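The checklist Gemma Gentile is best known for began as a complaint. She had been handed 263 simulated household tasks to sign off at Carkent, where she looks after test practice for home robots, and the first one told the arm to "tidy up."

"Tidy up what? To whose standard?" she says. "My mother and I have disagreed on that for 40 years, and we share a language."

The document that came out of it runs to 74 rules, which she admits is too many. Rule 1 says a task must be written so that two people who dislike each other would score it the same way. Rule 2 says you may not change the wording after seeing the result. She considers the remaining 72 to be footnotes, and says the second one has cost her the most friends.

We spoke in her office, mostly about bathrooms. Kitchens get all the attention in robot testing, Gentile says, and bathrooms get whatever is left over on a Thursday-afternoon sort of budget. Her team builds its bathroom scenes in Lavari, the in-house simulator, and she is strict about what goes into them. 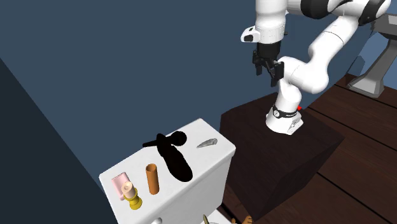 Bathroom clutter task in Lavari, with the gripper open above the work area.

"People want to lay things out like a shop window," she says. "Everything upright, a hand's width apart. Go and look at the top of your own toilet tank and tell me who arranged it." Her rules call for objects at odd angles, at least one pair touching, and at least one thing that has no business being there. Reviewers may object to a layout only in writing. This has cut objections considerably.

Her colleague Dinesh Bhatt, who had come in to borrow a charger and stayed, thinks the rule on start positions matters more. Every run has to log where the arm was before it moved, and the arm has to be clear of the objects. "We had a beautiful success rate in August," he says. "Then Kanchan noticed the gripper was starting out already around the cup."

Kanchan Vishwakarma's name is now attached to that rule, informally. Gentile says he has asked for it to be removed.

What does she make of teams that report only their best run? She takes a while over this. The rules ask for 400 attempts per task, failures included, with the random seeds published. One group asked if it could leave out the runs that "looked unlucky." She wrote back with a one-word answer and copied in their manager.

A shorter edition is promised. Pramila Goel is editing it and has been told to get down to a single page. So far she has taken out two rules and added a glossary.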